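Outreach and Engineering Coordinator, Girkura Open Access Fiber

Posted 2021-01-04
Full time, on site with some remote days
Reports to: Grethe Juhl, network director

Girkura is a publicly owned fiber network serving three towns and the farm roads between them. We own the conduit and the glass, and we lease capacity to whichever providers want to sell service over it. At present that means Tralik and Ondus. A third, Drakos, signed a letter of interest and has not called since, so please don't join us on the strength of Drakos.

We need one person to do a job that used to be split between two. You may wonder whether that is wise. So did we. Grethe thinks it can work if the paperwork is cut back first, and she has agreed to cut it back before you start. Ask her about it at the interview and see what she says.

What we think is true about our network

The ring has 3902 addresses within reach of a handhole. Our business plan predicted most of them would have service by now. They don't. The plan assumed that if a cable passed a house, a company would hurry to hook it up, and we have seen little evidence for that. Providers like dense streets, and our streets are not dense. There is also a state map that marks large parts of our area as served, mainly on the word of companies that would rather not have competition there. Part of your work will be to check those claims one road at a time.

What you would do

Walk and drive proposed routes with Ustyna Sirko, our field engineer, and keep the splice and pole records current.
Handle pole attachment applications, including the ones that come back for the third time.
Go to town meetings and answer questions about cost without using the word "transformative."
Sort out disputes between providers over who broke what.
Help Luminița Lazăr with grant reports. She writes them; you supply numbers that hold up. 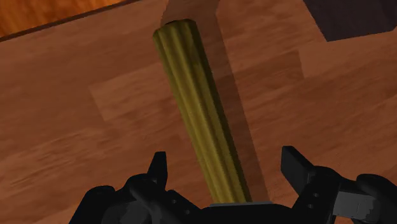
Wooden tabletop, computer rendering.

What we are looking for

You should have worked at least 3 years for a utility, a phone or cable company, a public works department or something close to those. A degree is fine but we don't score it. You should be able to read a route drawing, use a spreadsheet without breaking it, and tell a resident at the end of a long driveway that we have no date for them yet.

We are wary of applications that promise to close the digital divide. We would like to hear instead about a project that went over budget or got dropped, and what part of that was your doing. Knowledge of mapping software helps. If you have only used the free kind, so have we.

You will need a driver's license. Two evenings a month are usually taken up by meetings, more in budget season.

Pay and conditions

Pay follows the county scale, grade 8, and we cannot bargain above it, whatever a recruiter may tell you. There is a one-time relocation payment of $4000 for anyone moving from outside the region, paid after your first full month. Health coverage and retirement are the same as for other county staff. The post is funded through the end of the current lease agreements. We expect it to be renewed, but we have expected things before, and you should read the funding clause in the contract yourself.

How to apply

Send a resume and a letter of no more than two pages to Chunhua Xia in the personnel office. Please don't attach a slide deck. Applications are read as they come in, and we hope to have someone at a desk by April.

Interviews take half a day. The first part is a talk with Grethe and Sólveig Ragnarsson, who chairs our board and will ask why public money should be in this business at all. She asks everyone, us included, and a rehearsed answer tends to go badly. After that you go out with Ustyna to look at a stretch of poles — bring boots — and write a short note on what you would fix first.

Applicants who are not selected will get a reply, with a reason if they ask for one. Questions about the duties go to Grethe, and questions about the pay scale go to Chunhua.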